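Sample handling at Trasurby

The Trasurby laboratory tests water and soil extracts for farms, councils and small food producers in the Riller district. It is operated by Carretero, a contract testing firm, and since January has used two-armed robots for part of its tube handling. Staff call the robot area the Ondemham bench, after the building it was first set up in.

Before the change, technicians racked, moved and recapped tubes by hand. A busy week brought in 4,000 samples, and sore wrists and thumbs were a regular complaint.
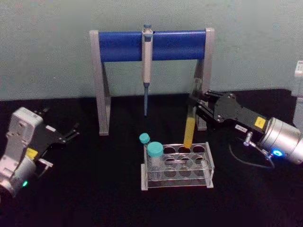
Right arm holding a tube of yellow liquid at a clear rack, with a pipette on its stand behind.

Equipment

Each robot has a left and a right arm, both fitted with black grippers, and works at a black tabletop. The labware is the same kind used on the manual benches, so a technician can take over a job partway through. Racks are set out by hand at the start of each shift.

Throughput was modest at first. The bench handled 600 tubes in its first month and 1,561 in its third, after the gripping force for glass was adjusted.
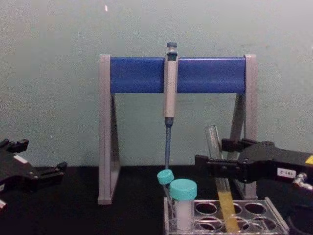
Glass test tube in the right gripper, beside two tubes with teal screw caps.

Effect on staff

No positions were cut, but duties moved. Technicians now spend more of the day checking results, answering client questions and clearing stoppages. All 10 bench staff were trained to pause and restart the arms, and two also learned to program new tube positions.

Opinion at the laboratory is mixed. Older staff generally welcomed the lighter handling load — some had asked for it for years — while newer technicians said they got less practice at basic bench work. Carretero responded by keeping one manual shift a week for trainees.

Pay grades were under review as of Nov 10, 2024.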